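Le zinc qu'on ne voit plus

Le toit de mon immeuble est en zinc, et il m'a fallu une fuite pour le regarder. Wanda Dvorak, la couvreuse, a changé 2 feuilles au-dessus de la cuisine.
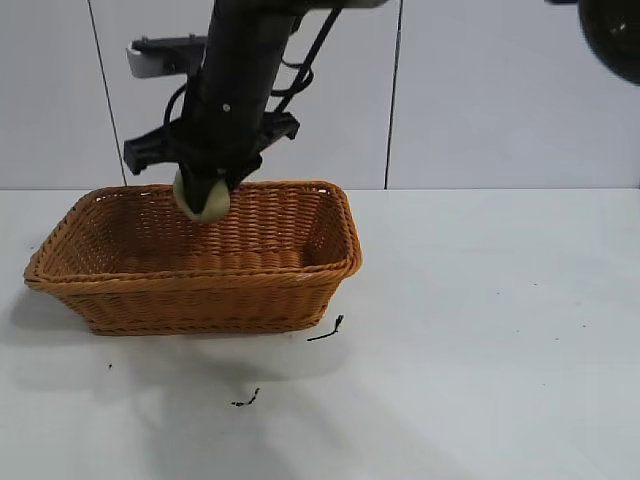
Le panier en osier, sur la table blanche.

Devis de Grustico : 1 163 euros, échafaudage compris – j'avais craint pire.

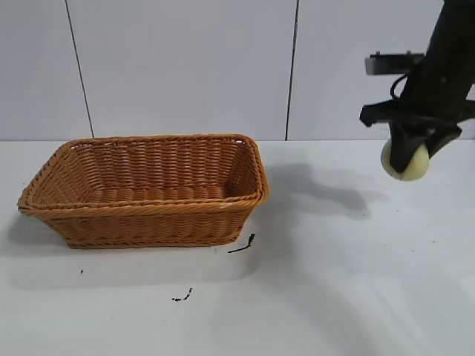
Pourquoi le zinc devient-il gris mat ?
Il se couvre à l'air d'une patine qui le protège.

Les feuilles neuves brillent encore à côté des anciennes.
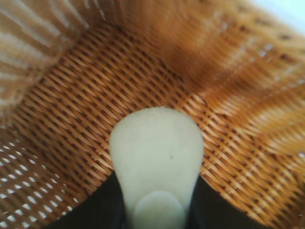
Wanda replie les bords des feuilles l'un sur l'autre, sans soudure. Le joint laisse le métal se dilater. Les brins de ce fond tressé se croisent en diagonale, serrés ; sur le toit, les joints descendent tout droit.

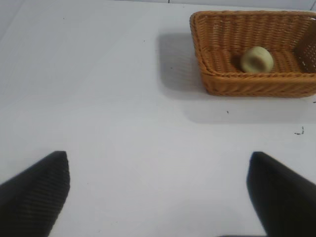 Reste la gouttière, à reprendre en mai. Je voudrais du zinc prépatiné, plus sombre. Pas aussi noir que ces deux doigts sur le plateau blanc, un gris ardoise me suffira.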